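Speaker notes: Bags and boxes, storing small stuff so you find it again
Lâm Khúc, Skukgate community hall, April 4, 2024
Slot is 25 minutes. Leave 10 for questions.

Start
Say hello, say thanks to Khang Triệu for the projector. Ask who has a drawer at home they avoid opening. Wait for hands. Then go straight to bags.

Part one: zip bags
Big clear bags work well for soft or flat things. Spare pillowcases, gift wrap, winter gloves, the instructions you keep for the dryer. You see what you have without opening anything.
The closure is where they fail. Crumbs or grit get in the track and one corner stays open. Start at one end and pinch along the strip the whole way, slowly. On a large bag the strip wants to curve, so lay the bag flat first if there is space. Run a finger back over it when done.
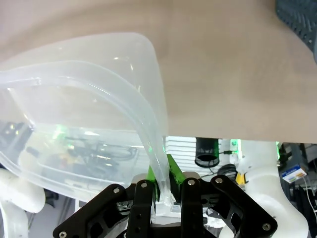 Press the air out before the last inch closes. A bag full of air takes up half a shelf and slides off whatever it is stacked on. If the bag is going in a closet for the winter, put a strip of masking tape on it with the month. Mine say June, because that is when I do the coats.
Do not bag anything damp. Tell the story of the Bromness camping trip and the tent pegs. Keep it short this time.
Throw a bag out when the track no longer grips. People keep them far too long.

Part two: rigid clear containers
Better for food, cans, jars, anything that rolls or crushes. They stack, and the shelf stays in order when you pull one out.
Points to make:
Buy one shape and stay with it. I had Ponis tubs and Đinh tubs in the same cupboard for 2 years and no lid ever fit the first time.
Measure the shelf before the store, depth as well as width.
Look at the rim. A thick rounded rim is easier to hold and holds its shape longer than a thin sharp one.
Flat panels take a label well. Curved corners do not.
Cans can go in on their side if the tub is shallow. Keep the same kind together. 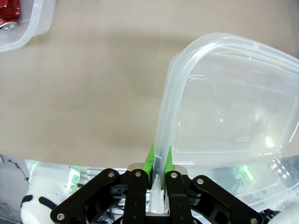

Slide 2: Clear plastic by the rim, red can in the other container

Ask if anyone stores lids apart from the tubs. Someone always does. My answer is to stand them upright in a rack, large at the back.
Wash in warm water with a soft cloth. Rough pads leave the plastic cloudy and then you are guessing at what is inside.

Questions
Likely ones are freezer use, what to do with odd lids, and where to buy. For odd lids, send them to the swap table by the door. Price list is on the back of the handout.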